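## 4. Recording demonstrations in the simulator

Read this section before you record anything you mean to keep. It assumes Demeck is installed, the headset is paired and the two-arm model loads without warnings. If it doesn't, go back to section 3.

A word on expectations. The Kodham brochure says that a learning system "picks up the task from a handful of examples". We have not seen this. Our first set for the cup task held 17 examples and the trained policy was poor on every start position we hadn't recorded. The current set stands at 3931, and it is still weak when the basket is moved to the other side. Plan your time accordingly.

### 4.1 Before you start

1. Open Demeck and choose **Session > New**.
2. Pick the scene file `rug_cup_basket`. Leave the lighting preset alone.
3. Set the operator name. Use your own; shared names make bad recordings impossible to trace.
4. Check that **Log joint positions** and **Log head view** are both ticked. The second unticks itself after an update.
5. Press **Reset scene** 3 times. The objects should land somewhere different each time. If they don't, the random seed is fixed and you will be recording the same example over and over.

> **Note:** The "scene quality" score in the corner of the Sositen plug-in measures how sharp the rendering is. It says nothing about whether the recording will teach anything. Ignore it.

### 4.2 Setting the start pose

Bring both arms up slowly and hold them clear of the objects. The hand you intend to use first should be open and standing off to one side of the cup, with rug showing between the two. Starting with the fingers already at the cup looks efficient but leaves out the approach, and the approach is where most of our policies go wrong.

The other arm may sit high or wide. It can cover part of the basket in the head view, as long as the cup and saucer stay in plain sight. 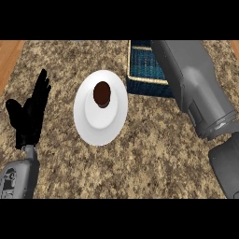 *Figure 4-1. Head view at a usable start pose: black hand open to the left of the cup and saucer, right arm partly hiding the blue basket.*

The black bands at top and bottom belong to the head view and are saved with it. Do not crop them by hand. The export step expects them, and mixed sizes in one set will stop training several hours in, with an error message about something else.

### 4.3 Recording an example

1. Press **Arm** and wait for the tone.
2. Hold still for 3 seconds. The trimming tool looks for this pause.
3. Move to the cup at an even speed, close the hand and lift.
4. Carry the cup to the basket and lower it in. Let go only when it is resting on something.
5. Draw the hand back until it is clear of the basket.
6. Press **Stop**, then mark the example **Keep**, **Fail** or **Discard**.

Use **Fail** for an honest attempt that went wrong, such as a dropped cup. Use **Discard** for tracking faults, interruptions and anything where you weren't trying. The two get muddled constantly and it takes days to sort out afterwards.

> **Caution:** The simulator will let you push a finger through the side of the cup without complaint. Such a grasp may still lift it, and Demeck will offer to mark the example as a success. It isn't one. Mark it **Discard**.

> **Caution:** The coffee is drawn as part of the cup. It does not slosh or spill. A steep tilt that looks harmless in the simulator would make a mess on a real table, so keep the cup upright even though the software never checks.

### 4.4 Checking what you have

The automatic filter, Kostiuk, removes examples that are too short or that contain jumps in the joint log. It does both fairly well. It also claims to rank examples by "usefulness" — we compared its ranking with our own and could find no link between the two. Run it with `--rank off`.

Then watch a sample yourself at normal speed. Look for hesitations, doubled-back paths and operators who always come in from the same side. Yevdokiia Panasiuk keeps the list of start positions we are short of; ask her for it before a long session.

Do not judge a set by its size or by training loss. Run the policy from fresh resets, with the operator's hands off the controls, and write down every result, including the embarrassing ones.

Section last checked against the software: Mar 11, 2020. Menu names may have changed.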